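Setting up and maintaining the caddy-pull gripper on the Flurnside teardown cell

Applies to the desktop bench only. The laptop bench uses suction tooling and has its own page. Last edited by Dewanti Lumbantobing, January.

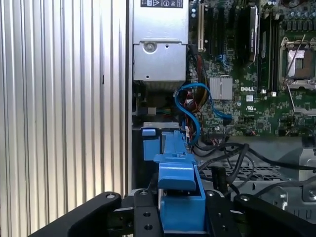
Before you start

You need a 2.5 mm hex key, a Phillips screwdriver, a lint-free cloth, isopropyl alcohol, the steel setting gauge from the drawer under the controller, and one scrap Dell tower with a blue drive caddy still in it. Do not set up on a customer tower.

Put the cell in manual and hang your tag on the gate. If the arm is holding a part, open the fingers from the pendant first and take the part out by hand.

1. Check the fingers

Move the arm to the SERVICE position. Look at the gripping face of each black finger under the bench lamp. Small scratches are fine. Replace the pair if you can catch a fingernail on a groove or if a tip is bent. Always change both, even when one looks good.

Check the silver screw near the top of each finger. It should be snug and flush enough that it doesn't catch a cable on the way in. If it keeps working loose, clean the threads and use one drop of blue threadlocker. Saodah Pillai keeps the bottle in the chemical cabinet.

2. Clean

Wipe the fingers and the mounting plate between them. Dust from old towers packs in around the plate screw and in the two round holes below it. Blow the holes out from the side so the dust does not go into the gripper body. Clean the camera window last, with a fresh piece of cloth.

3. Set the opening

Place the gauge between the fingers and close at the lowest force setting. Both faces should touch along their full length. If one touches only at the tip, loosen that finger, let it settle against the gauge and tighten again.

Jog open and close 20 times, then check with the gauge once more. New fingers usually move a little on the first few cycles.

4. Set the force

Open the Pisell panel on the controller and load the recipe named CADDY BLUE. Grip force is 55 percent. The caddies are plastic, and older ones crack if you go higher. If a caddy slips at 55, go back to step 1 and look at the fingers before you touch the number.

5. Teach the approach

Lay the scrap tower on its side with the cover off and push it against both bench stops. Jog in slowly. You want the fingers on the squared lower block of the caddy, with the raised latch arm left clear. Gripping the latch arm will bend it.

Watch three things on the way in:

The edge of the metal drive cage. It is close to the caddy and will mark a finger.

The blue SATA cable. On many towers it loops down past the caddy, so move it aside before teaching.

The wiring under the power supply. Keep the wrist high until the fingers are over the caddy -- the arm will not feel a loose wire.

Save the point, back out in a straight line and run it again at 10 percent speed. Khairul Yeoh or Retno Rahman has to watch the first automatic run.

Service interval

Inspect the fingers every 1000 pulls and reset the counter afterward. The pair we took off in January had done 2683, which was too many, and the left one was worn round at the tip.

Common faults

Error "no part" with the caddy in the fingers: dirty faces, or the opening was set without the gauge.

Caddy comes out crooked: the tower was not against the stops. Push it over and repeat the pull before reteaching anything.

Arm stops partway in: check for a cable across the path. Clear it by hand with the cell in manual.

Spare fingers are on the Amby shelf, second bin. When you open the last pair, tell Zahira Ngau so she can order more.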